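SOFTWARE WALKDOWN CHECKLIST, WITH COMMENTS
Skalham site, kitchen cell and adjoining floor
Stack: Kuvetti planner, McAlister arm controller, Ostholm perception
Inspected 29 Oct 2021
Result: conditional pass, 3 items open

3 comments 0 shares

Marks used: OK, FIX, OPEN. "N/A" was retired in April after it was found next to the emergency stop.

SECTION 1. BEFORE ENABLING MOTION

1.1 Build on the robot matches build on the release sheet. OK
Comment: Matches to the last character. Last inspection it matched to the first four, and that was argued to be plenty.

1.2 No local edits in the controller config. FIX
Comment: One line commented out, with the note "temporary" beside it. The note has outlived two releases. Line restored, arm did not mind.

1.3 Control loop holds 500 Hz with perception running. OK
Comment: Held with logging at the normal level. With logging on verbose it does not hold, and the controller says so in a log message, verbosely.

1.4 Emergency stop reaches the controller by the hardware line as well as by software. OK
Comment: Pulled each one separately. Please keep testing them separately. Pressing both at once and watching everything stop tells you very little.

1.5 Watchdog drops to hold position on a missed heartbeat. OK
Comment: Trips after 20 ms as specified. Recovery needs a person to clear it at the console, which is correct and will continue to be complained about.

SECTION 2. DISHWASHER TASK

2.1 Rack model loaded and matches the appliance. OK
Comment: Upper and lower racks are both in the collision model. The tines are modeled as one solid slab per row. Crude, but a slab has never let a finger through.

2.2 Planner respects the clearance limit between the held item and the upper rack. OPEN
Comment: Clearance is set to 24 mm. Kuvetti keeps to it for the gripper and for the arm. For the held item it uses a bounding box, and the box is square at the corners where real kitchen plastic is round. So the planner turns down some perfectly good paths and then takes a long detour over the counter, looking pleased with itself. Safe, slow, needs a proper fitted shape.

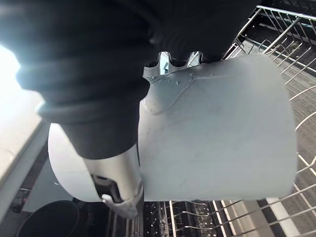
The detour also brings the wrist round to an angle where the cuff takes up a good share of the wrist camera's view. Perception masks out the arm using the bare link geometry. The soft cover is fatter than the bare link, so a band of fabric gets through the mask and is handed to the planner as an obstacle. The planner then tries to avoid its own sleeve. Put this under 2.4.

2.3 Grip force limit active for plastic items. OK
Comment: Limit is read from the item class. An unknown class gets the lowest limit, as it should. The previous default was the highest, on the theory that unknown things might be heavy.

2.4 Self-filter covers arm, gripper and soft covers. FIX
Comment: See above. Padding on the forearm and wrist raised to 19 mm, checked at six arm poses, no more sleeve obstacles in any of them. The padding does hide small objects close to the wrist, so the real answer is a mesh of the cover. Fabric moves about and a mesh of it will be wrong in fresh ways, but less wrong.

2.5 Shiny surfaces do not produce false depth readings. OPEN
Comment: They do. Wire racks and bright metal both throw stray points. The outlier filter removes most of them and now and then a tine as well. Do not loosen the filter to get the tine back. Ask Ostholm for the confidence channel they keep describing.

2.6 Bright light on the counter does not blind the wrist camera. OK
Comment: Exposure clips on the white surface. The software marks the clipped area as unknown and stays out of it. It used to mark it as free space, a cheerful way to look at things.

SECTION 3. FLOOR AREA, ARMS LOWERED

3.1 Floor plane estimate stable with the arm pointed down. OK
Comment: Stable on the striped carpet. Stripes were expected to upset the feature tracker and the tracker was fine.

3.2 Shadows are not reported as objects. OK
Comment: Depth check throws them out. The color-only fallback still believes in them, so the fallback must not be used for stepping.

3.3 Thin items on the floor reported as hazards. FIX
Comment: A cable is under the height threshold, so to the planner it is carpet with ambitions. Added a separate cable class from the color image, stop on detection. Until it has been through a full test week, cables get checked by eye before any step command.
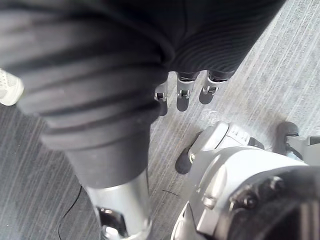
Item 3.3. Lowered fingers and foot over the striped carpet, cable at lower left.

3.4 Person near the robot triggers reduced speed. OK
Comment: Works from the waist up and from the shoes up. The shoe-only case was added to the test set this round, seeing that a wrist camera aimed at the floor rarely meets anyone's face.

3.5 Foot and hand collision pairs enabled. OK
Comment: All pairs on. Somebody had switched off hand to foot to save planning time, on the grounds that they would never meet. With the arms down they are practically neighbors.

SECTION 4. TOOLING AND LOGS

4.1 Logs carry one clock. OK
Comment: Finally.

4.2 Replay tool reproduces the planner's decision from a log. OK
Comment: Same path, same detour, same air of confidence.

4.3 Operator screen shows which limit caused a stop. FIX
Comment: Showed "LIMIT" and no more. Now shows the name of the limit. The font is tiny and can stay that way until the next round.

OPEN ITEMS CARRIED FORWARD
2.2 fitted shape for held items
2.5 confidence channel, waiting on Ostholm
2.4 cover mesh (padding accepted for now)

COMMENTS (3)

Does the 2.4 padding apply to both arms? The sheet on the console only lists the right.

Both. The console sheet is old, and I have written on it in marker.

Cable class fired on a stripe in the carpet this afternoon, stopped the robot, no harm done. Leaving the threshold where it is and adding the log to the 3.3 test set.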